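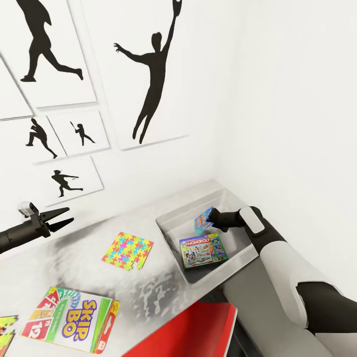 Gririne 24 Countertop Sealer

Penetrating sealer for granite, quartzite, and other dense natural stone used indoors. Water-based, clear, no gloss. Supplied ready to use; do not dilute.

The sealer soaks into the pores near the surface and slows the uptake of water, coffee, and cooking oil. It does not form a film and will not hide scratches or etching. It is not intended for engineered quartz, laminate, or solid surface tops, where it dries as a haze.

Testing before use

Put a few drops of water on a clean part of the stone and wait 14 minutes. If the stone has darkened under the drops, it will accept sealer. If it has not, leave it alone. Polished dark granite often needs nothing for years.

Application

Clean the top with a neutral cleaner and let it dry overnight. Stone temperature should be above 50 °F. Apply a thin, even coat with a foam pad or lint-free cloth. Keep the surface wet for 7 minutes, then wipe off all excess with a dry cloth. Residue left on the surface turns sticky and must be removed with more sealer and a white pad. A second coat may be applied after one hour.

Light use is possible the same evening. Keep standing water and oil off the top for 24 hours.

Coverage

One bottle covers around 185 square feet of dense granite in a single coat. Honed and leathered finishes take more. Seams, sink cutouts, and the front edge should be coated separately with a small brush.

Storage

Keep from freezing. Product that has frozen separates and cannot be remixed. Close the cap tightly between coats.

Related: Cirndale Neutral Stone Cleaner, Niskanen foam pads (white, fine).

Comments

Aba Bonsu
Does the second coat need its own wipe-off? The label doesn't say.

Gririne support
Yes, same wait and same wipe-off as the first.

grumport_tile
Used it on leathered granite in September. Took nearly two bottles for a kitchen the chart says needs one. Finish is fine.

dl_k
Left it on too long near the sink and got the sticky film. More sealer and a white pad took it off, but it was slow work.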